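17/6/20
Por Lamduan Wannasri

Relatório de progresso à Thammasiri: software de controle e percepção para manipulação de tecidos

O período foi muito bom para a equipe! A principal entrega é o novo planejador da Vukano, que passou a coordenar os dois braços da célula em um único processo. Antes, cada braço tinha a própria fila de comandos e a sincronização era feita por fora, com atrasos difíceis de reproduzir. Agora as duas trajetórias saem do mesmo relógio, a 50 Hz, e o registro de cada episódio guarda juntos os estados das juntas, os comandos e as imagens.

Na percepção, Ataberk Gündoğdu reescreveu a segmentação de panos. O caso que mais nos preocupava era o tecido escuro perto de uma garra preta, em que a máscara antiga engolia os dedos junto com o pano. A nova versão usa a posição conhecida da garra para recortar a máscara e já roda com a câmera do punho e com a câmera fixa.

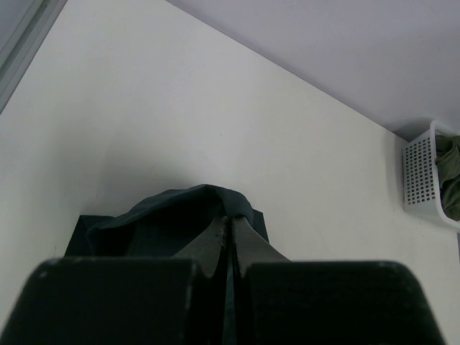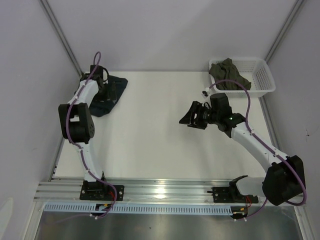 Pano escuro entre as pontas da garra, visto pela câmera do punho (primeira imagem), e os dois braços no trilho, vistos pela câmera fixa (segunda imagem). O cesto branco com o pano verde-oliva aparece nas duas.

Gravamos 200 episódios com o software novo, e 34 deles já foram revisados à mão por Bent Riis. A revisão encontrou 2 falhas de anotação, ambas no instante de fechamento da garra, e o rótulo desse evento passou a ser gerado a partir da corrente do motor. Ficou bem mais limpo, e as curvas são uma alegria de ler.

Continua pendente a calibração entre as câmeras, que ainda depende de um script manual. Ratree Ratanaporn está migrando essa etapa para o Clasell, nosso painel interno, e a previsão é concluir em setembro. Pedimos também a confirmação das horas de GPU para o próximo treino, pois a fila atual atrasa os experimentos com a política bimanual.

Itens recentes
Vukano: notas de versão do planejador
Clasell: guia de revisão de episódios
Groltov: formato dos registros e sincronização
Thammasiri: modelo de relatório de progresso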